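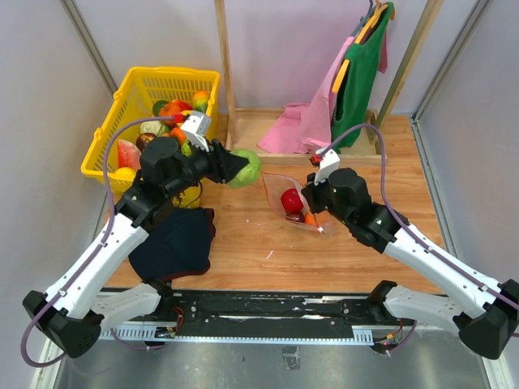

Cabbage, a bag and the yellow basket.

The Scale

Boris Zupan had the shop on Itarska Street for thirty-one years, and for most of that time he used the same scale. It was a Sallent, gray, with a round face and a pan that hung from three chains. His father-in-law, old Grgić, had bought it secondhand and painted his own name on the back, where only the person weighing could read it.

In September a letter came from the county office in Danulbridge. The scale had to be tested or taken out of use. Boris put the letter under the cash drawer. He knew what the test would say. He had known for years that the scale ran light. A customer who paid for a pound of onions went home with a little more than a pound.

Grgić had set it that way. He told Boris so the week he handed over the keys.

"People come back," he said. "They don't know why, but they come back."

The inspector was a woman named Teodora Berisha. She came in at 10, wiped her feet, and set a wooden case on the counter. Inside were brass weights in a row, each in its own hole. She did not take off her coat.

"How long has it been like this?" she asked, after the third weight.

"Like what?"

"It's reading 855 grams. This is a kilo."

"We sell in pounds here."

"It doesn't matter what you sell in."

Boris looked at the needle. He had thought it was off by a few grams. Maybe it had been, once. The spring was old and he had never had it looked at. He tried to work out what he had given away in a year, in potatoes alone, and then he stopped.

Mrs. Lindqvist from the corner house came in for carrots. She stood by the door with her purse open and watched the brass weights go on and off.

"Is he cheating us?" she asked.

"No, ma'am," Teodora Berisha said. "The other way."

Mrs. Lindqvist thought about that. She had been coming in since before her husband died, and she had argued over the price of nearly everything. She closed her purse and said she would come back later for the carrots.

The inspector wrote out a form. There was a red tag that had to go on the chain, and she asked Boris to hold the pan still while she tied it.

"The fine can go up to 4,000," she said. "It won't be that. Nobody's complained. But you can't use it."

"Can it be fixed?"

"There's a man in Danulbridge who could do the spring. It'd cost you more than a new one." She packed the weights away, largest first. Then she turned the scale a little and saw the name on the back. "Who's Grgić?"

"My wife's father."

"Did he know?"

Boris said he didn't think so. He wasn't sure why he said it. Grgić had been dead a long time and could not be fined.

She gave him the carbon copy and bought two pears on her way out. Since there was nothing to weigh them on, he asked for a dollar, and she put a dollar on the counter.

The new scale came in a box 10 days later. It was white and flat and had a screen on both sides, so the customer could read it too. Boris plugged it in and weighed a can of tomatoes on it several times. It gave the same number every time.

Mrs. Lindqvist came in that afternoon. She asked for two pounds of carrots and bent down to look at the screen. Boris laid them on one by one until it said 2.00. He took the paper bag off the scale, and folded the top over, and then he unfolded it and put in another carrot.

"That's extra," she said.

"Yes," he said, and rang up the two pounds.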